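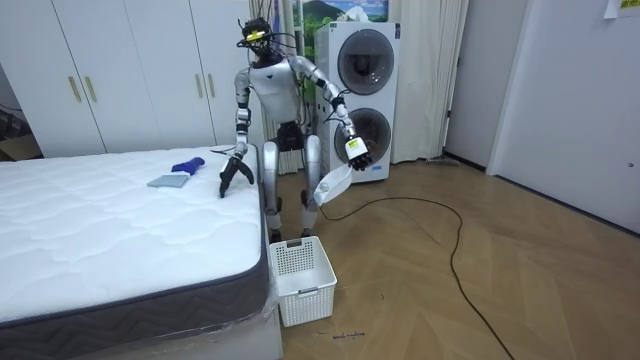 Laundry basket

A laundry basket is an open container used in the home to hold clothing, towels and bed linen before, between and after washing. It is one of the plainest things in a household and one of the most used, and in a good many homes it travels farther in a week than any other object that isn't attached to a person. The word is often used loosely for a hamper as well, though a hamper usually has a lid and stays in one place, while a basket is open on top and meant to be carried.

Materials and form

The older kind of basket was woven, most often from willow, and was made by the same people who made baskets for potatoes, fish and bread. Willow is light and lets air through, which matters a great deal when damp towels are left overnight, but it snags on knitwear and in time begins to shed little splinters. Many families still keep one, sometimes for the laundry and sometimes, once the bottom has begun to sag, for blankets or firewood.

Molded plastic took over in most homes during the second half of the twentieth century. The usual plastic basket is a rectangle or an oval with sloping sides, so that empty baskets can be nested, and its walls are pierced with small holes or slots in a regular grid. The holes save material and keep the weight down, and they let moisture out. Handles are generally cut straight into the rim, with the edge rolled over a little so it doesn't bite into the fingers when the load is heavy. White has long been the commonest color, with gray close behind.

Other forms include the folding basket with soft rubbery walls, the canvas bag on a frame, the tall narrow basket for small bathrooms, and the curved "hip" basket, which has a hollow on one long side so that it can be propped against the body while the other hand opens a door.

Use in the bedroom

Where the washer and dryer stand in or beside the bedroom, as they do in many small apartments, the bed tends to become the folding table. A mattress is wide, soft and at a fairly comfortable height, and a person can sort socks at one end while the sheets are piled at the other. Stacked machines, with the dryer set on top of the washer, are common in such rooms, and the basket then does its work over a very short distance, from the lower door to the upper one and on to the bed.

Wash day is also often the day the bed is changed, and the bare mattress gets a chance to air. Housekeeping writers are fond of this hour. Þórey Steinarsdóttir, in her small household book Ambridge, recommends stripping the bed first thing in the morning and leaving it uncovered until the clean sheets are ready, with the window open if it is May or later. She also advises folding the smallest pieces first, washcloths and pillowcases before anything large, so that the pile goes down quickly and the folder stays cheerful. Her readers have disagreed with her about this for years, and the opposite method, sheets first while there is still room to spread them, has just as many friends.

Long narrow pieces, such as sashes, bandages, tie-backs and strips of cotton kept for mending, are awkward in a basket because they wrap themselves around everything else. The usual remedy is a mesh bag in the wash and a loose roll afterward. Strips that are wanted flat are better hung by one end for a while and rolled later.

Size and care

A basket holding one ordinary machine load suits most people, and anything much larger becomes tiring on stairs. The Edorora, a plain rectangular model drawn by Ingvar Mogensen, was 18 inches deep front to back and became known for a rim wide enough to take folded shirts without creasing them. The smaller Pistico was sold for children's rooms and stood only 9 inches high.

Plastic baskets need little beyond a rinse in the shower and a wipe with a soapy cloth, paying attention to the holes, where lint collects. Cracks nearly always start at the corners of the handles. Woven baskets should be brushed dry, dampened lightly once or twice a year to keep the willow from turning brittle, and kept away from radiators. A cotton liner protects delicate clothes in either kind and can be washed along with them.

See also

Clothespin
Hamper
Ironing board
Linen closet
Mattress care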